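Subject: Re: [gripper-talk] Jurkov vs. Clikier jaws on cloth, first notes
Date: 19/09/2018

On the list, somebody wrote:

> We are about to order hand-held grippers for a cloth folding
> project and are stuck between the Jurkov jaws and the Clikier
> ones. The Clikier sheet promises "fabric ready" and leaves it
> there. Has anyone folded an actual garment with either, on
> something softer than a lab bench? Also, is a camera on the
> tool enough, or do you need one up at the head as well?
> Rigid parts we can already do. It's the laundry that is
> beating us.

It's beating us too, but we have been losing to it since April, so I can at least tell you how it goes. We work with a pair of grippers, one per hand, on a T-shirt on a bed. The first two pictures come from the head camera and the third from a camera on one of the tools.
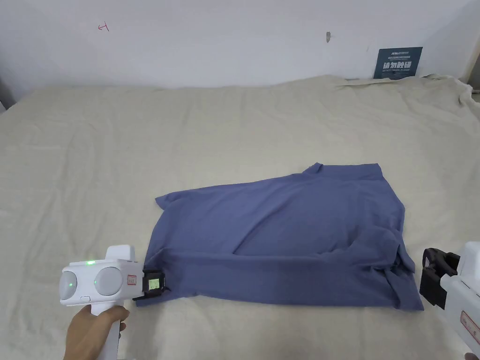
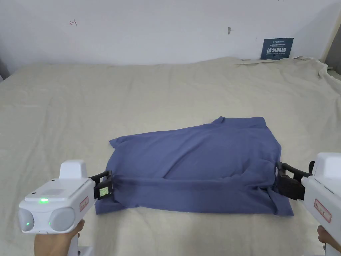
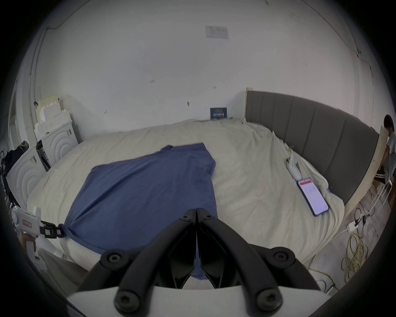 1. The jaws

We ran 67 folds with each set, same shirt, same operator, same mild resentment. Both sets will take hold of a cotton corner if you come in low and press into the bed a little. Where they part ways is on letting go. The Jurkov fingers open and the cloth stays where you put it. The Clikier fingers open and the cloth comes along for the ride, at least one time in 6, and you get to lay that edge down again. I would not call that "fabric ready." Fabric fond, maybe.

In their defense, the Clikier jaws are better on a rolled or doubled edge. Once the hem is two or more layers thick they bite and stay bitten, and you can pull the shirt tight between your hands without one side sliding out. The Jurkov set lost the thick band often enough that we started regripping out of habit, which ruins your timings. If your task is mostly second and third folds, take that seriously.

Neither set likes the collar. Go in from the hem side and leave the collar alone until it's on the inside of something.

2. The bed

You asked about soft surfaces. A bench is easier in every way except that people don't keep their shirts on benches. On a bed the jaw tips sink in and you pick up bedding along with the sleeve. We did this constantly in the first week and then merely often. What helped was closing the jaws slowly for the last bit and lifting an inch before moving sideways. If the bedding lifts too, open and try again. Pulling harder just makes the bed.

We did not stretch the bedding flat. Somebody here wanted to, and the numbers would have been prettier, but then you may as well have stayed on the bench.

3. Cameras

Short answer: get both.

The tool camera is wide and sits right behind the fingers, so it's very good at telling you what is between the tips. It is also very good at showing you the fingers themselves, which take up a large part of the view whether you need them or not. And it sees the whole room. Compare the third picture with the other two and you'll find that the head view gives you a wall, a sign and a shirt, while the tool view gives you furniture, cables, appliances and whoever is standing around. If your model is easily distracted, feed it accordingly.

The head camera gets the outline of the garment and both hands' approach to it, most of the time. Its weak spot is the right hand, which likes to wander out of view. In the first two pictures the right gripper is only partly in there. We tilted the mount and gained some sheet and lost some wall, a fair trade. It still isn't wide enough for my taste.

We log everything through the Suma controller. It keeps the streams together well enough, but it will happily start a recording with one camera unplugged and tell you all is well. We have 744 clips on disk and I'd rather not say what share of them are half blind. Check your first file before you do the next sixty.

4. What I'd order

Jurkov jaws if you only have money for one set. If you can stretch to both, put the Clikier on the hand that holds and the Jurkov on the hand that places. We tried that mix at the end, only on a few folds, and it was the first afternoon the operator didn't swear at the shirt.

I have not tried the Bermúdez pads on either. If anyone has, please post, and say what the cloth was. "Textile" is not a cloth.

Raw timings on request, off list. They're in a spreadsheet with my own column names, so allow yourself an evening.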